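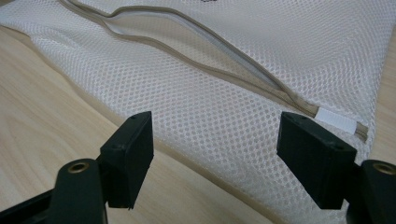
Textile Care, Unit 4: Washing Delicate Items
Course handout, Gevitz evening school, Pleltport

In this unit we speak about mechanical action. This means all the rubbing, pulling and twisting that the cloth receives in the drum. Last unit was about water and detergent, please keep those notes near you.

Fibers to know for the test
Wool: the scales on the fiber catch each other and the cloth becomes felt. It cannot be repaired.
Silk: weak when wet, so do not wring it.
Viscose: also weak when wet, and it shrinks in length more than in width.
Polyester: strong, but fine knits can still snag on hooks.

Mesh bags
A mesh bag lets the water pass and keeps hooks and straps away from other clothes. Close the zipper fully. Fill the bag only to half, or the middle part will stay dirty. Bras and tights go in separate bags.

Spin
For wool choose the lowest spin your machine offers. Then roll the piece in a dry towel and press with the hands.

Homework
Read page 132 in the Ferri workbook and answer exercise 13. Bring 2 care labels from your own clothes, one of them from a knitted piece.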